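Napa Cabbage, Whole Head
Fresh Produce > Leafy and Brassica > Napa Cabbage

Sold by the head or by the case
Supplier: Liepiņa
Pack: case of 16 heads
Storage: refrigerated, high humidity

Napa is the long, pale cabbage used for kimchi, hot pot, dumpling filling and slaw. The leaves are thinner than those of a round green cabbage and the ribs are juicy and mild. We carry the tall, barrel-shaped type with a tight heart. It slices cleanly and holds up in brine.

Liepiņa grows for us on two fields outside Kestulcombe and cuts to order from September on. Outside the local season we buy from other growers, and the case label gives the origin. Heads are trimmed of their coarse outer leaves at the packing shed but not washed. A few loose leaves are left on to protect the rest in transit. Take those off before you weigh for a recipe.

Ordering

Single heads can be added to any Usbridge delivery. Full cases need to be ordered by noon the day before. If you need more than 4 cases at a time, call the order desk and ask for Rasa Org, who handles the kitchen accounts. Size varies within a case. We do not grade by weight, so if you want all large heads for pickling, put that in the order notes and we will pick through what we have.

Storage

Keep heads whole and unwashed until you need them. Wrap loosely in paper or a perforated bag and keep them in the bottom of the cooler, away from apples and pears. Stand cases upright if you have the height – stacked flat, the lower heads flatten and the ribs crack. Once cut, wrap the face tightly and use within 2 days for salads. After that it is still fine for soup.

Small dark specks on the white ribs are common in napa and are harmless. Brown, slippery patches at the base are not, and we will credit those heads if you tell us on the day of delivery.

Handling and cutting

Hold a head at both ends when you lift it out of the case. The leafy end is softer than the root end and bruises if the whole weight hangs from it.
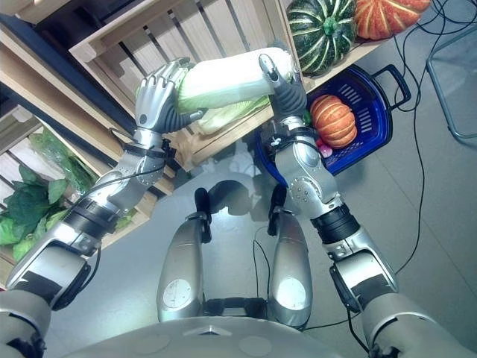 For kimchi, cut a slit a few inches deep through the root end and pull the halves apart by hand. Pulling keeps the small inner leaves whole, where a knife run the full length would shred them. Salt between the leaves, heaviest on the thick ribs. For slaw or stir-fry, halve the head, take out the core in a wedge and slice across. Cook the ribs first and add the green parts at the end.

Goes with

Daikon, scallions, fresh ginger, Flanosar coarse salt (sold in the dry goods section). The coarse grain is the one to use for brining – fine salt goes in too fast and is easy to overdo.

Questions about cases or standing orders: Jasper Vanhove, order desk.

Page updated May 8, 2019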